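Birkett Loop, finally

Ok so quick post because I have to be up at 5 and my legs are toast. Did the Birkett Loop. All of it this time, no bailing at the gravel road like last September.

Stats first for the people who only come here for stats: 17 miles, 3,479 feet of climbing, 3 flats. Yes three. I'll get to that.

Parked at the Sukasville trailhead a little before 7. Two other cars. The lot has been regraded so you can get a low car in there again, good news if you've been putting it off. Bathroom was locked. There's a gas station back in town, use that one.

First four miles are the same fire road as always. Boring, steady, fine for warming up. I try to keep it in an easy gear and not look at my watch. Then you hit the gate and the singletrack starts and it gets steep in a hurry. I walked two of the switchbacks. Used to be five so I'm calling that progress.

The stretch after the second creek crossing is the best thing in the county, I will fight about this. Big old firs, soft dirt, no roots to speak of, and it just rolls. Had it all to myself. Stopped to eat half a sandwich on the log bench and ended up eating the whole sandwich.

Flat number one was right after that. Thorn. Fixed it, felt very competent. Flat number two was maybe ten minutes later and was my own fault becuase I never ran my fingers around the inside of the tire. So it was the same thorn. Felt less competent.
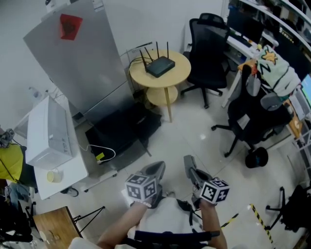
Met a rider named Hannelore Baumgart at the top, she'd come up the other way from Niterura and was sitting on the rocks with her shoes off. She gave me a patch kit since I was out of tubes by then. Hannelore if you ever read this, thank you, I owe you one. She says the Niterura side is rideable the whole way up now if you have the lungs for it. I do not have the lungs for it but good to know.

View from up there – hazy, could barely make out Plunine Lake. Didn't stay long, wind was picking up and I'd only brought the thin jacket.

Now the descent. The upper part is chunky. Loose fist-size rock, and the rain has cut a rut right down the middle that wants your front wheel. Stay left. Further left than you think. Below the meadow it smooths out and you can let go of the brakes and there's a run of little berms somebody has been taking very good care of. Grinned like an idiot the whole way.

Flat three was at mile 14, pinch flat, going too fast over the drainage bars. Patched it with Hannelore's kit and rode the rest of the way like I was carrying eggs.

Stuff I'd do different:
Two tubes, not one. And a patch kit of my own.
More water. The creeks are running but I didn't bring the filter.
Lower pressure up front, it was pinging off everything on the rocks.
Real gloves. The ones I have are basically just decoration now, there's a hole in the right palm you could put a quarter thru.

Back at the car by early afternoon, sunburned on exactly one arm. Drove home with the windows down and got a burrito the size of my shoe.

Going to try the Niterura side next if the weather holds. If anyone knows whether the lower bridge is open again leave a comment, the sign at the trailhead says closed but that sign has said closed for as long as I've been riding there. Ok, bed.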